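Section 3
Setting Up the Returns Desk

3.1 Purpose of this section

This section explains how to prepare a returns desk for daily use with the Drakell circulation software. It applies to all branches of the Hekville and Starkevton library service, including the reading room at Coughlan. Staff who work only with interlibrary loans should follow Section 5 instead.

A returns desk has a computer, a barcode reader, a receipt printer and a sorting surface. The software treats these as one station. A station must be registered before any item can be checked in, and it keeps its settings until a supervisor removes it from the branch list.

3.2 Before you begin

Confirm that you have the following at hand:

Your staff number and password
The station code printed on the branch sheet
A roll of receipt paper
Any two items from the test shelf, one of them with an active hold

NOTE: Test items carry numbers beginning with 785. They do not appear in the public catalog and may be checked in as often as needed.

3.3 Registering the station

1. Turn on the computer and wait for the Drakell sign-in page.
2. Enter your staff number and password. Select Continue.
3. Open the Branch menu and choose Add Station.
4. Type the station code exactly as it appears on the branch sheet, including the hyphen.
5. Under Station Type, select Returns. Do not select Returns and Loans unless the desk will also issue items.
6. Select Save. The station name appears at the top of the page in green.

If the name appears in gray, the station has been saved but has not been approved. A branch supervisor can approve it from the Pending list. The page must then be reloaded.

CAUTION: Do not register the same desk under 2 codes. Items checked in under the second code will be shown to patrons as in transit, and fines may continue to build up on their accounts.

3.4 Arranging the sorting surface

Returned items are sorted as they are checked in. Keep the space next to the barcode reader free so that each item can be laid flat with its barcode facing up. Items for the home branch go to the left. Items for other branches go to the right, with the routing slip placed inside the front cover -- never taped to the outside.

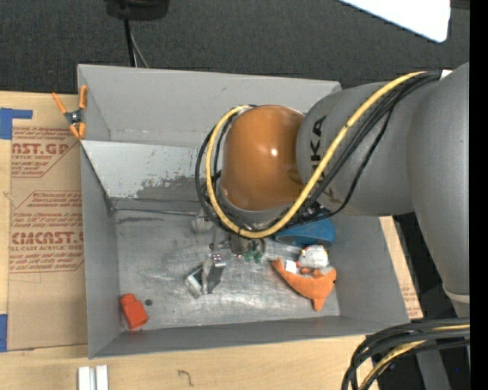
Traian Zamfir

Each branch may choose its own containers, provided that a full one can be moved safely by one person. Oversized books, maps and boxed sets are to be kept apart from the general returns and checked by hand for missing parts. A boxed set with a missing part should be given the status Incomplete before it leaves the desk.

3.5 Printing routing slips

1. Open the printer cover and insert the roll with the loose end coming from underneath.
2. Close the cover and press the feed button once.
3. In the Station menu, select Slips, then Print Test Slip.
4. Compare the branch name on the slip with the name on the page. They must match.
5. Check in the test item that has an active hold. A hold slip should print without further action.

NOTE: A hold slip shows the last four digits of the patron's card and a pickup date. It does not show the patron's name. Staff must not add the name by hand.

If no slip prints, select Slips again and make sure that Print Automatically is turned on. Error 259 means that the printer is connected but has been assigned to a different station. Select Release Printer, wait for the message to clear, and repeat step 3.

3.6 Overnight returns

Items taken from the overnight drop are to be checked in before the branch opens. Select Backdate in the Station menu and choose the previous open day. The page border turns blue while this setting is on.

CAUTION: Turn Backdate off before you accept items in person. The setting stays on after you sign out.

3.7 Closing the station

At the end of the day, select Close Station and review the list of open items. Each item on the list must be given a status. The station cannot be closed while any item remains -- this includes test items. Return the test items to their shelf and sign out.

Questions on this section may be sent to Tamara Barbu, Circulation Support, Hekville.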